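One Counter, One Toaster
8/19/24

The kitchen takes up one end of a rented unit in Drakulgate, and its owner built nearly all of it over two winters. She runs a small mail-order business from the other end, selling dried beans and seed, and she eats breakfast and lunch here most working days. She agreed to talk about it on the condition that we left her name out. Her customers, she said, don't need to know what she has for lunch.

What she has for lunch is usually toast. The counter was planned with that in mind.

"I started with the toaster and worked outward," she said. "People start with the sink or the stove. I don't have a stove in here. I have a kettle, a toaster and a small fridge, and the toaster is the one I use every day."

The counter is wood with a warm, honey-toned finish, and the knots and grain have been left to show. She bought the boards from a yard in Neltby that was clearing out short lengths. The price for the lot was $258, which she still has written on the inside of a cupboard door along with everything else she spent. Oil and sandpaper came to another $44.

"I looked at the laminate ones," she said. "They'd have been easier. You wipe them and you're finished. But I'd have had to cut them to fit, and I don't have the saw for it, and if you chip the edge you're stuck with a chip. With wood I can sand it down and start over."

She has done that once already, last December, after a pan left a ring. It took her a full day, plus two more waiting on the oil. She ate sandwiches at her packing table in the meantime and did not enjoy them.
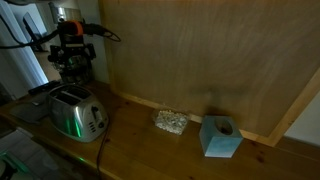

The plywood was meant to be temporary. She put up a large sheet to see how the height felt, intending to tile over it, and then fixed a strip of pine to the edges so she would stop catching her sleeve. After that she stopped thinking about tile.

"It's a light color and it doesn't bother me," she said. "There's a smudge on it. I've tried soap and I've tried an eraser. If I ever get tired of it, I'll sand it, or I'll turn the sheet around."

I asked whether she worried about having bare wood so close to something that gets hot. She said she did, and that it was the first thing her sister asked too. Her rule is that the toaster comes forward before it goes on, and it goes back when it has cooled. She also unplugs it at night. The cord is long enough to allow for this, and she checked that before she bought it.

"The first one I had came with a short cord, so it had to sit right up against the wall," she said. "I gave it away. You can't have it against the wall and you can't run an extension along a counter where you're filling a kettle."

Her present toaster is a two-slice model in brushed stainless steel. She paid $51 for it at a store called Clikero, in the returned goods section, where it had no box. It has a push-down lever and a column of buttons, and she admits to using only one or two of them. Four slots would be wasted on her. She eats two slices at a time, and when someone visits they take turns.

Cleaning it takes more effort than she expected. Fingerprints show on the steel, so she goes over the outside with a damp cloth and then a dry one, following the direction of the brushing. The crumbs are dealt with weekly. She unplugs the toaster, waits, carries it to the trash can and tips out what she can, then brushes the slots with a soft pastry brush that she keeps for nothing else.

"I don't put a knife in there, ever, plugged in or unplugged," she said. "If a piece gets stuck I turn the whole thing over and tap it."

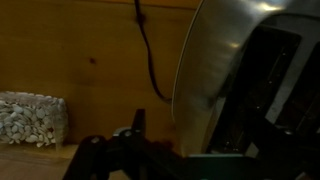 Her seed business started in much the same way as the kitchen, with whatever she could get hold of. The first stock was a sack of white beans from a grower who was retiring. She had no shelves then, so the beans went into clear containers on any flat surface she could find. She still likes a container she can see through.

"With a tin you have to lift the lid," she said. "I'd lift it, and see I was low, and put the lid back on and forget. If I can see the level when I walk past, I'll do something about it."

She is less relaxed about keeping food dry. Wood takes up moisture, she said, and a counter that has been wiped down should be left to air before anything is put back on it. She does her wiping last thing in the day for that reason. Anything that has to stay dry goes well away from the kettle, which lives beside the fridge on its own shelf.

The shelf was a late addition. For the first year the kettle stood on the counter as well, and the steam raised the grain along the back. She can still feel the rough spot with her hand and has plans to get to it.

We talked for a while about the size of the room. The kitchen end is 14 feet long, including the door, and she has sketched it out several times on the backs of packing slips. One version had a second counter facing the first. She marked it on the floor with tape, walked around it for a week, and pulled the tape up.

"I kept stepping over it," she said. "So that answered that."

The next job is lighting. The overhead light puts her own shadow on whatever she is cutting, and she wants something lower down, fixed near the panel. She has had a quote from Nair, the electrical firm that wired her packing end, and thinks it is fair, but the work would mean emptying the kitchen for a morning. She has put it off until the fall orders have gone out.

I asked what she would do differently if she had the room bare again. She took some time over this — long enough to get up and put the kettle on.

"More outlets," she said. "I've got two. I'd put in four, and I'd put them higher. And I'd oil the underside of the boards before I screwed them down, because I didn't, and now I'd have to take the whole thing off to get at it."

She does not plan to take the whole thing off. She had bread left from the morning, and asked if I wanted the first two slices or the second.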